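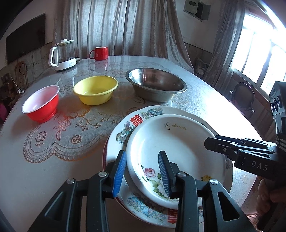
# Moving table clearing onto the robots, one task at a time

2nd May

We run the dining room side of Gultmont, and this page is for the other sites that start with hand-held grippers in June. It covers the first stretch: picking a task, recording it, and working out who does what once the arm takes part of it over. I've washed and stacked dishes for a living for years and I'm more excited about this than I expected to be, so forgive the length.

You don't need a programming background. You need two hand grippers, a table, your normal dishes and a shift lead who will let people have the time.

## 1. Choose a task people are tired of

Ask the crew before you ask the integrator. At our site the answer came back fast: unstacking. Plates come off the tables in mixed piles, the deep ones nested on the wide ones, and somebody has to take them apart before they go in the rack. It's hard on the wrists and it never stops (345 covers on a full day!).

Write the task as one sentence. Ours was "take the top plate off the stack and set it in the rack." If your sentence has an "and then" in it twice, split it.

## 2. Set the table the way it really looks

Resist tidying up. Leave the bowls out. Leave the kettle and the mug where people put them. A stack that mixes a deep plate with a scalloped one is worth far more than six identical white ones, and so is a patterned table cover with shine on it.

- Use dishes from your own shelves, including the older odd ones.
- Mix plastic, steel and china if your site has all three.
- Keep some sessions by the window and some away from it. Strong daylight washes out half a table, and the arm will have to work in that too.
- Change the order of the stack between takes.

## 3. Record with two people, then swap

The person holding the gripper should be someone who does the job. We tried it the other way for a week, with a tech from Onsri doing all the takes, and the motions were clean and slow and nothing like ours. Once the dish crew picked up the grippers the recordings changed completely – there's a little tilt everyone does to break a plate loose from the one under it, and it never got written down in any procedure.

How a take goes:

1. Start with the fingers open, a hand's width above the stack.
2. Bring one finger to the outside of the rim and the other over the inside.
3. Close until the pads hold. Don't squeeze.
4. Tilt, lift, pause.
5. Set it down and let go completely before you move off.

The second gripper steadies whatever is under the plate. Keep it closed and off to the side until you need it.

Twenty minutes on, then swap. Your forearm will tell you why. Takes recorded by tired hands got thrown out in review more than any others, and it's a pity to lose them.

## 4. Review together

Tomell, the software we use for sorting takes, marks each one keep, redo or discard. It can be run by one person at a desk, but please don't do it that way. Put it on a big screen and have the crew call them. We went through 3733 takes and kept 2701, and the arguments over the borderline ones were the best training meetings we've ever had. People who had worked side by side for years found out they stack bowls in opposite directions.

Rules we settled on:

- Dropped or slipped dish: discard, unless the recovery is good.
- Long hesitation: redo.
- Odd but it works: keep!

## 5. Redraw the shift before the arm arrives

Do this early. We left it late at our Furnon site and it made for a rough month, with people reading the schedule and guessing.

Go through the shift hour by hour and mark what the arm will do, what a person will do, and what falls in between. The in-between part was bigger than I'd have guessed. Somebody has to feed the arm, pull out chipped plates, clear jams and take the glass and anything with a cord, which we've kept off the arm for now. We call that role the station lead, it pays a grade up, and it rotates.

Hours on our crew stayed where they were. Put your own answer to that question in writing before the first recording session, whatever it is, and read it out loud to everyone.

## 6. First week with the arm

Run it on the quiet side of the day only. Keep one person beside it with a hand free for the stop button. Log every stop in a notebook, in plain words ("missed rim, red bowl in the way" is perfect), and take the notebook to the next recording session so you know what to set on the table.

Expect it to be slower than you. Ours still is on nested bowls, and I catch people cheering it on.

## Things to have ready

- Spare finger pads, both sides
- A rack at the height you really use
- Wrist rests for the reviewers
- The one-sentence task, printed large
- The shift plan with names still blank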